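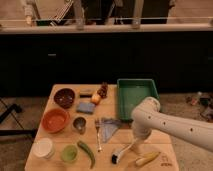

Fig. 1. Bowls, tray and fork on a light wood table.

Week 2 notes - Table settings and kitchen stuff as evidence
Material Culture of the Home, room 424

Reminder: reading response due Friday, 10 am, on paper. Late ones go in the box by the door.

Where we left off. Objects get bought, used, moved, chipped, handed down, thrown out. Historians mostly see the first step (shop records, catalogs) and the last (trash pits, attics, estate lists). The middle is the hard part. The middle is also most of an object's life.

Sources for the middle:
- probate inventories. Room by room, sometimes. Clerks got lazy, "sundry kitchen things" covers a lot of ground
- household account books. Great for repairs, bad for anything that was a gift
- letters. Complaints mostly. People write about the pot that cracked, hardly ever the one that held up
- wear marks on the thing itself

Wear marks. Spoons worn down on one side, from scraping, usually tells you which hand. Knife scratches on plates: long parallel ones = meat cut at table, short crossed ones = plate used as a cutting board. Bowls wear differently, look at the foot ring first and the inside second. A worn foot ring and a clean inside can mean display, the thing got slid on and off a shelf for years. Can also mean it held dry food. Don't pick one without a second source!!

The fork. Came late to ordinary tables in much of Europe, spoons and knives way before. Early ones two tines, straight, good for holding meat still while you cut. The curve and the extra tines come later and let you scoop. Once you can scoop, the knife doesn't need a wide flat tip any more, so look for knife shapes changing too. Changes in one tool pull the others along. This WILL come back in the essay.

Matched sets. We assume a set is normal. For most households for most of the time it wasn't. Pieces came in one by one, from different makers, in different colors, and got used together with no fuss. The matched service starts high up and moves down once factory ware gets cheap. Questions to ask of any group of objects: bought together? stored together? used together? Three seperate questions, students always mash them into one.

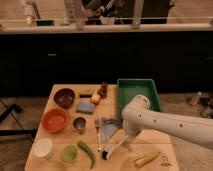
Food and vessel. Same bowl can be porridge in the morning, peelings at noon, change and keys by night. Names in the inventories follow shape or material more often than use ("one brown bowl"), so be careful when a museum label says "fruit bowl". Who says? Usually the curator, or the dealer before that.

Case study for next time: the Kundine inventory, handout at the back. Two households, same street, same trade, a generation apart. Read the kitchen entries only. Mark:
1. anything listed by material
2. anything listed by use
3. anything valued together with something else (lots hide things)

Also look at what is missing. No wooden spoons in either list, almost certainly not worth pricing. Low value = invisible. Same with baskets, rags, string.

Terms to know: lot, foot ring, tine, treen (small household things of wood), earthenware vs stoneware. Earthenware = fired lower, porous unless glazed. Stoneware = fired higher, doesn't soak. Teh Kallio chapter mixes these up on the second page, ignore it there, rest is fine.

Essay topics go up in January. Pick one object you can hold and turn over. Photos alone not enough, you need the underside.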